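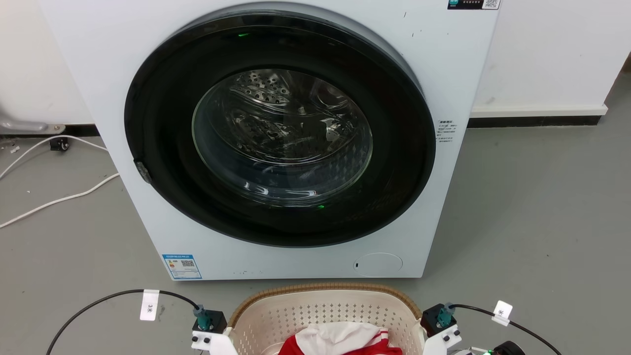 Front loader on the concrete floor, drum empty. Service cover is the round one, bottom right.

Washer tips, quick list -- updated June 2022

Smelly drum? Empty hot wash, no clothes, no powder. Cup of soda crystals straight in. Once a month does it, more if you wash at 20 all the time like we do.

Door seal. Pull the rubber back, wipe right round with an old flannel. Hair, coins, a sock once. Leave the door ajar after.

Filter -- do this before it stops draining, not after. Machine off at the wall. Shallow tray under, old towel under that. Unscrew slowly, water comes out quicker than you think, up to 2 litres. Rinse, check the hole for hairgrips, screw back tight. Ours was solid with fluff last August, my own fault.

Energy label still stuck on the front? Hairdryer on low, peel from a corner, bit of cooking oil for the gum. Take a photo of it first, you'll want teh model details if you ever need parts.

Walking about on spin: spirit level on top, adjust the feet, lock the nuts. Rubber mats help on concrete. Dont overload it.

Drawer next -- see the Stuvham page for limescale.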